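The Road to Redach

The clinic at Redach closed in September, and after that the nearest midwife was in Cernance, across the river and up the hill. On a dry day it took two hours. When it rained the road went soft below the brickworks and it took as long as it took.

I was the records clerk for the district. I had a desk in the Kinsella building, second floor, and my job was to enter the forms that came in from the villages. Births on one form, deaths on another. A third form was for complaints, and most of those were about the road.

The complaints came in all kinds of handwriting. One was written on the back of a seed bill. It said that the ambulance had stopped at the bridge and the driver would not go farther, and that four men had carried the woman the rest of the way on a door. It did not say what happened to her. There was no box on the form for that. I looked for her in the births and I looked for her in the deaths, and I did not find her in either, so I entered the complaint and gave it a number. It was number 79.

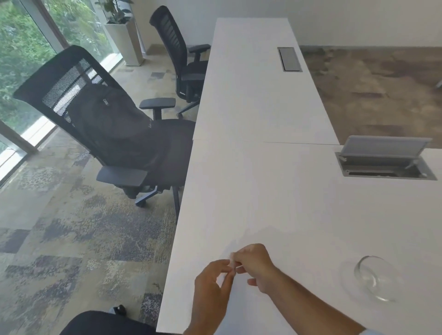
The long desk, second floor, Kinsella building.

My supervisor had been in the office longer than anyone. She told me once that every complaint got the same letter back. The letter said the matter had been noted and would be raised at the proper time. She had typed the first one herself, and after that it was copied. She did not say this as if she was sorry or as if she was proud of it.

I asked her when the proper time was.

"Budget," she said.

Budget was in spring. The road from Redach had been in the budget three years running. The first year it was struck out. The second year it was approved and the money went to a culvert in Osico, which had flooded and had a school in it. The third year it was approved again and a truck came out and left a pile of gravel at the turnoff. People took the gravel home in buckets for their yards. I would have done the same.

My sister lived in Redach. I had not put that on any form. She was seven months along when the clinic closed, and she called me in the evenings from the top of the field where the phone worked. She told me what she had eaten and which of the neighbors was not speaking to which. She did not talk about the road and I did not bring it up. Her husband had arranged with a man who had a tractor. That was the plan, a tractor and a trailer with a mattress in it.

"It has sides," she said. "I won't fall out."

I went out there when the rains had started. The bus stopped at the turnoff and I walked from there with my shoes in my bag. It was farther than I remembered. Below the brickworks the mud came over my ankles, and I had to stand still and work each foot out before I could put it down again. I met a woman coming the other way with a child on her back. She was walking to Cernance to have the child's ear looked at. I told her the bus had just gone. She said there would be another one and kept walking.

At my sister's house I washed my feet in the yard and we ate. The tractor was parked outside the neighbor's with one wheel off. Her husband said it would be back on by the end of the week. He had said that the week before, my sister told me, when he had gone in to see to the lamp.

I counted the houses on the way back to the bus. I don't know why. I suppose it was my work and I was used to it. There were more than 100 on the road itself, and then the paths going off to the ones I couldn't see. The form the budget office used said Redach had 300 people in it. I had entered enough births to know that was wrong. I went through the old files when I got back and found where the number came from. It had been copied forward from one year to the next, the way the letter had, from a count made before I was born. When I added it up properly I got close to 2000.

A road for 300 people was scored one way. A road for 2000 was scored another.

I filled in a correction form. It needed two signatures. I signed the first line and took it to my supervisor, and she read it with her glasses pushed up on her forehead, which was how she read things she intended to think about.

"You've got family out there," she said.

I said I did.

"Then it shouldn't be your name on it."

I thought that was the end of it. She took a clean form from the drawer and copied the whole thing out again in her own hand, slowly, checking each figure against my sheets. She signed the first line. Then she went down the hall and came back with the second signature, and it was not yet noon. She put my copy through the shredder. She asked if I had finished with the Osico births and I said nearly.

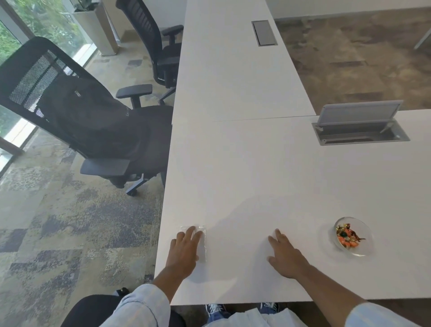

Spring

The baby did not wait for the tractor. My sister's pains started at night, three weeks early, and her husband ran to the neighbor's and the wheel was still leaning against the wall. An old woman from two houses down came and did what she knew how to do. It was a girl. My sister bled more than she should have and was gray for a long time afterward. When it was light, six people carried her and the baby down to the turnoff, taking turns, and a bread van took them up to Cernance. She was there nine days.

I entered the birth myself. Place of birth, Redach. Attended by, and there I wrote "neighbor," because there was no code for it.

The budget came out while she was still resting at our mother's. The road was in it on the fourth page, with the new figure beside it. I read the line twice and took it over to my supervisor. She read it and handed it back.

"It was approved last year too," she said.

In the afternoon post there were two more complaints from below the brickworks. I opened them, stamped them and gave them their numbers, and then I put the letters in the envelopes.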